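Butonent foam cubes, review after two months of use

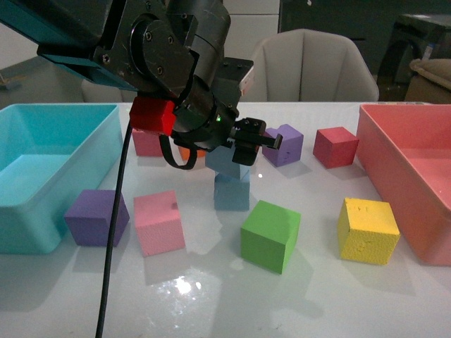
I bought the Butonent foam cubes for our kitchen table, because my daughter is three and she was throwing the wooden blocks on the floor every morning. The neighbor below us is a patient woman, but I did not want to test it more. The set came from the Stallville store and I paid the normal price, without any coupon. The colors are the reason why I chose this set and not the cheaper one from Tamton. They are soft colors, light blue, lavender, orange, a deep red, and also two or three pinks which are not the same pink. On a white table they look very nice, and the light blue ones stack well, even when the top one is turned a little.

The foam is firm. You can press it with the finger and it comes back, but it does not become flat under a second cube. My daughter can build a tower of five and then it depends on her mood. When it falls there is no noise, and for me this is already worth the money. I give also a point for the edges, they do not hurt if you step on them at night with no shoes.

Now the less good things. The surface takes dust very easily. After one week our cubes looked matte and a bit gray on the sides, most of all the light blue ones. The paper in the box says to wipe with a damp cloth. It works, but then you must let them dry a long time, and small threads from the cloth stay on the foam. I use now a soft brush and it is better. Small dark spots also come on the pale pink, and I could not remove all of them. If you are a person who likes toys to stay like new, take the stronger colors.

Second, the smell. When I opened the bag it was quite strong, like new shoes. I left the cubes on the balcony for 2 nights and after that it was gone.

There is no storage box in the set, only a plastic bag with a thin string, and ours broke soon. I keep everything in two plastic bins, one pink and one teal, from Delacroix. We made a game with it: warm colors go to the pink bin and cold colors to the teal bin. About the purple we still do not agree. The bins are not part of this review, but I would say to buy something similar on the same day, otherwise you will find cubes under the sofa.

For which age? The box says from 2 years. I think this is correct, but a child who still bites everything can take small pieces out of the corners. My nephew did it to one of our cubes in five minutes.

I give four stars from five. One star is missing for the dust and the bad bag. I would buy them again, and in September I will probably take a second set, as she wants now to build a garage and there are never enough cubes for the roof.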